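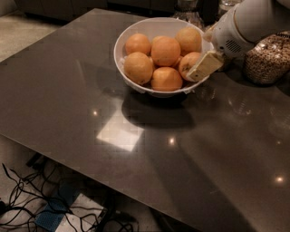 Is the Wangate Film Weekend worth the drive if you don't speak a word of Greek? I don't, and I sat through four features without feeling lost, so I'd say go. Everything I saw had English subtitles, and the ones on the short films were big enough to read from the back row.

I went up on 09/08/2025 with Estrella Salinas, who picked the program while I drove. The old Clombridge theatre seats 300 and it was packed for the opener, a family drama set in a ferry office. Slow start, gorgeous colour, and a last half hour that had the woman beside me clutching my sleeve (we hadn't met).

The free matinee was my favourite, though! Sixteen minutes of a grandfather and his neighbour arguing over a fence, directed by Styliani Athanasiadis, who took questions afterwards and was very funny about her budget. She shot it in her uncle's yard and he still wants the fence fixed.

Then came the projection booth tour with Markos Stefanou. Groups are tiny, so book early. He let us hold a strip of 35 mm and showed us how they used to change reels - I'd have dropped the lot. Estrella asked about the sound system and we were there a good while longer than planned.

Grumbles? Parking was a nightmare and the coffee line went out the door. Evening tickets were $16, matinees free if you get there ahead of the crowd. The February program is Spanish-language and I've already put my name down for the mailing list.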